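Learning to Like a Slow Kitchen Table

I gave up the kitchen TV in June and I have been insufferable on the subject ever since, so I figured I might as well put it all in one place and let my friends have their evenings back.

Some background. For years our little set on the counter went on when the coffee went on and stayed on until somebody brushed their teeth. I didn't even watch it! I can't name a single show. It was just noise with a weather report in it, and I'd have told you I found it relaxing. Then it died one morning with a sad little pop, and I had every intention of replacing it by the weekend, and I didn't, and then it was two weeks, and then I noticed I was hearing the birds in the gutter.

My friend Beatrice Urio had been saying for ages that our house was loud. She grew up in a big family in Menwood where supper was the one quiet hour of the day, her grandmother's rule, and when she first came over to eat with us she asked if we were hard of hearing. I laughed it off. (Sorry, Beatrice. You were right, and I'll say so here where you can print it out.)

The first few suppers without it were awkward. You don't know how much you lean on a talking box until you're sitting across from your own kids with a bowl of green beans between you and nothing going on in the background. My son asked if we were in trouble. My daughter read the back of the rice bag out loud, all of it, including the address. I nearly caved on the third night and had my finger on the button to order a new one, a nice flat one that tilts.

What saved us was the radio from Grotham. It had been in a box in the hall closet since we moved, my uncle's old tabletop radio, and he bought it secondhand back when he lived over the bakery there. It gets two stations. One is farm prices and the other plays dance music from before I was born, and only after seven. So now supper is quiet, and then at seven somebody gets up and turns the knob and we do the dishes to a brass band. I can't explain why that feels like a treat when the TV never did, but it does!

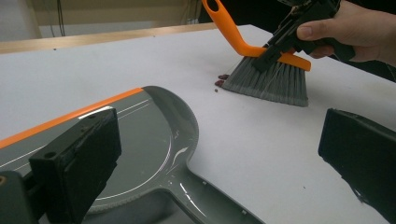 How long did it take before the quiet stopped feeling strange?

For me it was 14 days. For the kids it was longer, and my son would still tell you he's holding out for a screen by Christmas.

I've been getting more reading done too, which was never the plan. I keep a paperback by the fruit bowl and I read two or three pages while the water boils. I got through a whole novel that way, a big sloppy family saga set in a port town called Makori, where everybody is in love with the wrong cousin. I'd started it back in 2000, if you can believe it, and the receipt was still in there holding my place. I had to go back to page one because I couldn't remember who any of them were, and then I stayed up until one in the morning with the last hundred pages and was useless at work the next day. Worth it.

And we talk more, though I don't want to oversell that. Some nights the talk is good -- my daughter told us a long story about a substitute teacher that had me crying into my napkin -- and some nights it's just whose turn it is to take out the trash. The difference is that I catch the small stuff now. I used to miss half of what people said and answer "mm-hm" to all of it, and I once agreed to a hamster that way.

My neighbor Tumaini Mfaume thinks I'm nuts. He has a set in every room, including one in the garage that he watches while he sharpens his mower blades, and he says silence gives him the creeps. We've agreed to disagree over the fence. He did come by for supper last month and sat through the whole meal in the quiet like a gentleman, and then at seven he danced with my mother-in-law for three songs straight, so I'm counting him as a maybe.

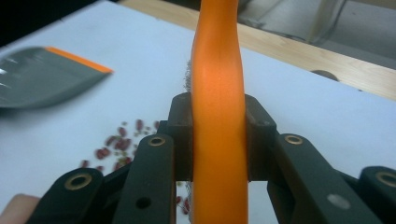
What do you do when there's a big game on?

We go to Tumaini's. He's got the chips and the big couch, and it's a lot more fun yelling at the referee with company than it was yelling over a pot of noodles.

I'm not throwing out every screen in the house, by the way. The one in the den still works and we still have movie night, with the good blankets and too much popcorn. It's only the kitchen that's off limits. I do miss the weather report, so I bought one of those window thermometers and I stick my hand out the back door to check for rain, same as my mother did.

Next up I want to find a third station on that radio. Beatrice swears you can pull in Flomari on a clear night if you run a bit of wire up the curtain rod, and she's coming over with the wire and a pan of her coconut rice. I'll let you know what we get.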